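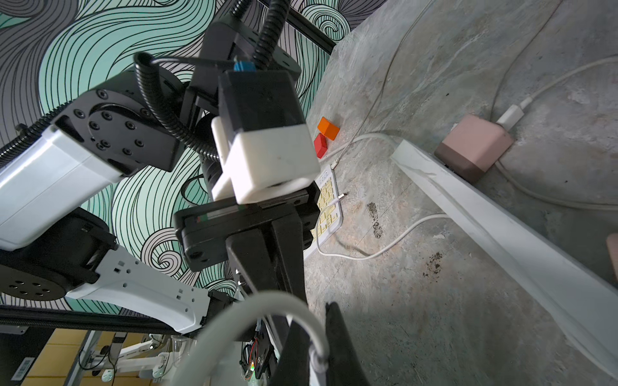 Desk Care, Unit 4: Cables, Chargers and Keyboards
Notes by Forough Salehi, Skimcombe course, 2018-10-14

Please read before the practice hour. We need 30 minutes for the table and the rest for questions.

1. Power first

Switch off the power strip before you touch any plug. Hold the plug by its body and pull it straight. A strip with both wall-type outlets and USB ports collects crumbs and paper near the ports, so look there too.

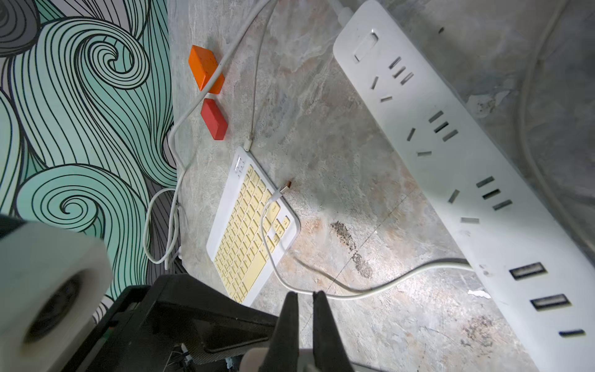

2. Loose cables

Coil each cable with open loops, as wide as your hand. Very tight loops damage the wire near the connector. A mesh basket is good for storage - you see what is inside and the dust falls through.

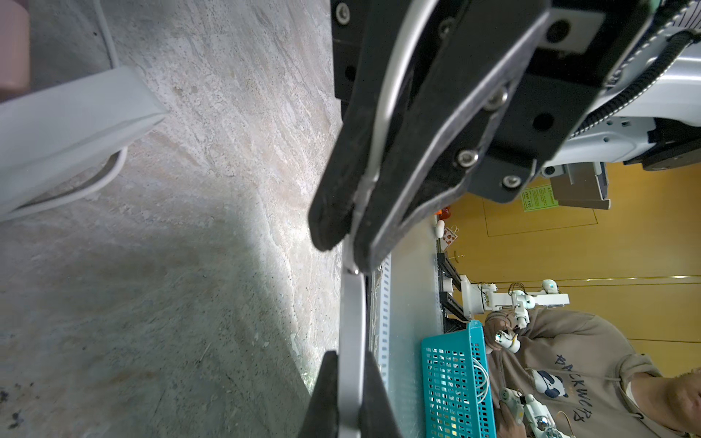

3. Keyboards

Unplug the charging cable, turn the keyboard over and tap it softly. Clean between the keys with a dry brush. Pale keys show finger marks quickly, mostly yellow and mint ones. Wing-sze Hsueh prefers a cloth with a little alcohol, and I agree for the key tops,
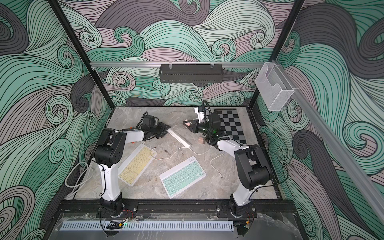 but spray the cloth and never the keys. Wipe the stone-pattern table last, from back to front.

Homework: draw your own desk with every cable on it.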